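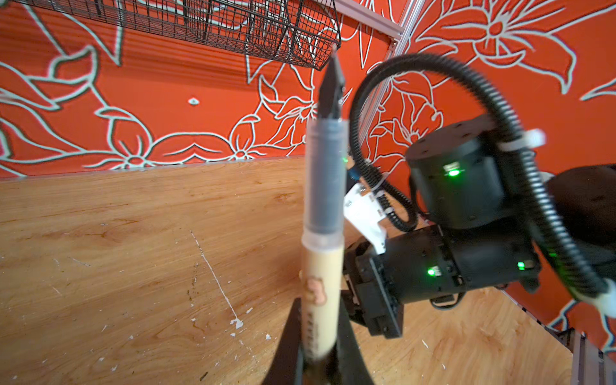
Home | Forums | Kits & Arms | Marketplace | Search | Log in

Nondeck two-arm kit, worth it for a small bench?

Filed under: Kits & Arms > Buying advice

Print this thread | E-mail to a friend

**benchrat_tom8**
Feb 7, 2019

Quick one, on my break. Looking at the Nondeck two-arm kit from Restevard. 2,000 for the pair with wrist cams, frame is extra. Want it for pick up / hand over / put down with small stuff. Pens, pegs, sticks. Not welding, not lifting. Anyone run one longer than a weekend? Their page is all adjectives and no numbers. Also is the lead time real, they told me 13 weeks which seems nuts for something that ships flat.

**solderless**

Lead time is real. Mine came in week 13 on the dot, no tracking till the day before. Arms fine. Manual terrible. Page order is wrong in the wrist section, do the bracket BEFORE you run the conduit or you will be taking it all apart again.

**kludgeworks**

Have had the set since December. Short version: good arms, so-so fingers, bad cable plan. Long version when I get home, wrote most of it up for my own notes anyway.

**marl_in_motion**

Would not buy again. For that money you can get the Baert single and have cash left for decent grippers. Two arms sounds great until you spend every evening lining them up with each other.

**kludgeworks**

OK home. Pasting my writeup, sorry for the mess. 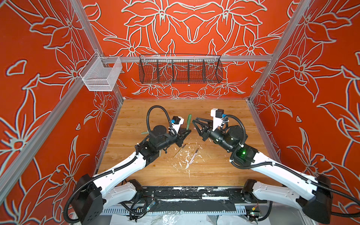

3 min read

Setup. Both arms bolt to one plate along the front of the table, facing in. This is the best thing about the kit imo, bases can't drift relative to each other. Took me 41 minutes to get both bolted and powered, cables another whole evening. Build the extrusion frame first. I hung wire baskets off mine so parts stay off the table, do it, you need the table clear in the middle where the grippers meet. The space between the tips is where everything happens and it's smaller than you think.

Walls. Cover them with something. Mine are orange with big white flowers and yes it's loud, but tracking was a lot happier than with plain white board, where it kept loosing its place. Your mileage etc.

Table. Get paint off it or don't care. I don't care. The splatters have made no difference to picking that I can tell.

Software. The Wilulari trial comes with it. Records fine, plays back fine, subscription after that. I let it lapse.

**marl_in_motion**

"Cover the walls with something" is doing a lot of work there. If a kit needs wallpaper to track properly the kit has a problem. Baert runs against a bare wall all day.

**kludgeworks**

Doesn't need it. Works better with it. And your Baert has one arm so it isn't handing anything to anything.

**marl_in_motion**

Fair on the second part. Not on the first.

**solderless**

+1 for busy walls, I used an old shower curtain. Can we talk about the fingers though, that's what he asked about

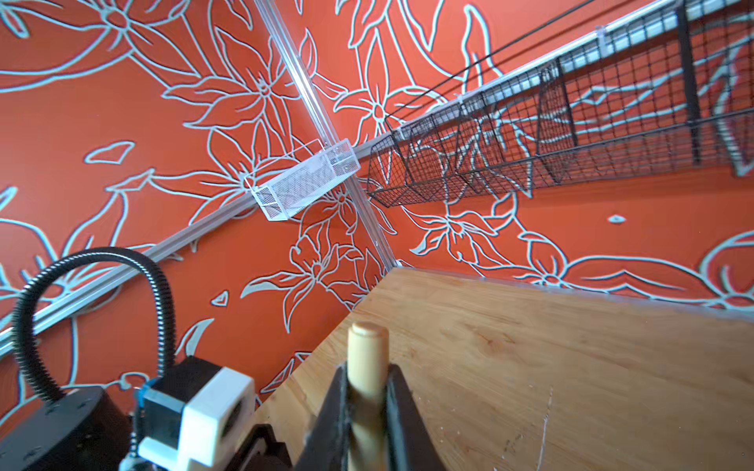 **kludgeworks**

Stock fingers are the weak spot and Restevard knows it. Flat, hard, black plastic, nothing on the faces when they arrive. I added thin rubber tape and it helped with anything slick. Wood is easy even without it, a dowel like that one stands straight up between the tips and you can drive around with it, round end up. Pencils lying flat are where it goes wrong, the tips land on the table before they get under. Come in lower and slower than the default. Also look how far that black cable loop stands up over on the left. That's how it has to be, leave it the slack. I tied mine down tight at first and the wrist faulted at the end of its turn every time.

**benchrat_tom8**

This is super useful thanks. What about markers? Most of what I have is markers and they're fatter on one end.

**kludgeworks**

Grab low on the barrel, cap up. Watch your ceiling, if you hang a basket like I did the cap gets very close to the bottom of it. I moved the home pose down after hitting it twice.

**gritandgrease**

Chiming in bc I sent mine back. Arms were ok, one wrist motor whined. Restevard paid shipping but took forever on the refund. Just so you know what you're getting into

**solderless**

Which batch? The early ones whined. Mine doesn't.

**gritandgrease**

No idea, box is gone.

**marl_in_motion**

If you do go for it get spare conduit. And don't pay for the frame, cut your own extrusion.

**kludgeworks**

Agree with marl for once. Cut your own. Put the crossbar just above table height on the back wall, baskets on that.

**benchrat_tom8**

Ordering the arms, skipping the frame. Does the front plate come with the arms or is that part of the frame kit?

**kludgeworks**

Comes with the arms. Bolts too, but get your own washers.

Reply | Print this thread | E-mail to a friend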